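3.2 Recruitment events and retention

We compared two hiring channels at the Giten and Riedl plants: on-site job fairs and online postings. The sample covers 176 new hires in entry-level and semi-skilled roles, 68 of whom came through a fair. Retention was measured 200 days after the start date. Transfers between the plants were treated as continuous employment — the payroll code does not change — and seasonal contracts were dropped before matching.

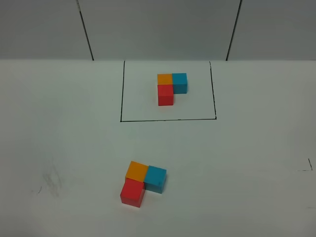

Does a fair hire stay longer than an online hire?
At Giten the difference is small and disappears once shift assignment is controlled for; at Riedl it remains, mainly among day-shift workers.

Supervisors were coded separately. Most had been promoted from within, and their original hiring channel was often missing from the older records. Following Berchtold and Widmer, we left these cases out of the main model and report them in the appendix.

Figure 4. Workspace with marked rectangle on the tabletop.

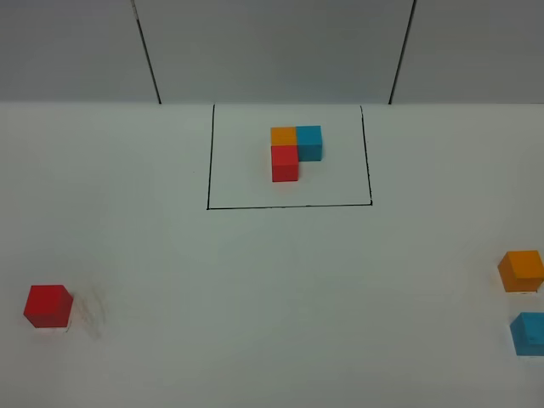
A second model adds commuting distance, capped at 40 miles. The channel coefficient at Riedl falls slightly but keeps its sign. Referral bonuses could not be included, as Riedl paid them in cash vouchers until April and kept no record by employee.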